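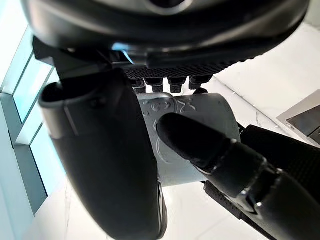
You get more out of one clumsy grasp than ten pretty ones, Idrisa Muli told us before we had even put our bags down, and I spent the rest of the visit finding out what that meant.

I'd been trying to get into the Danzer lab in Clerkavach since last September. They open the doors a couple of times a year, in groups of 19, and I finally got a place on the late morning tour. It's a ten-minute walk uphill from the station (follow the signs for the swimming pool, the lab has none of its own).

The work that day was gathering grasps for Stemex, the system they are teaching to handle everyday objects. An operator guides the hand through a pickup, the hand's own close-up camera records it along with the finger positions, and the whole thing gets saved as one episode. Then you do it again, with the object turned a bit. And again! The goal for each object is 500 good episodes, and the tally on the whiteboard stood at 417 when we came in. I can't tell you how much I wanted to stay for the last stretch.

What surprised me was how much talk goes into it. After every episode the operator says a word or two out loud, "slid," "late thumb," "fine," and it gets typed in as a label. Cylinders are a favorite because they roll, and a hand has to learn where to press so they don't. I asked if they throw out the failures. They keep them, marked, and the learning system trains on those too, with its own setting for how much they count.

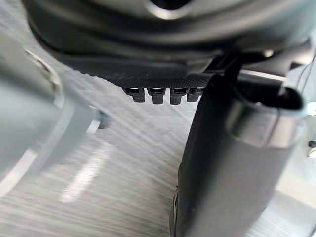
But doesn't the blur ruin it? a woman from the Dremitville group wanted to know, and we got a good long answer. Fast moves smear the view, and a real hand on a real job will move fast, so a share of smeared footage stays in. If every example were slow and sharp, the system would be lost the first time somebody hurried it. They do cut episodes where the recording and the finger readings drift apart, and that check is still done by eye.

Visitors get a turn at the controls, 5 tries each. My first four were awful. On the last one I got a grip, held it, and heard "fine" from the operator, and I was grinning like a kid. All of mine were saved to the practice folder, so Stemex won't be picking up my habits.

Tours are free but you have to book by email, and the coffee is upstairs. Wear a sweater, the room is chilly.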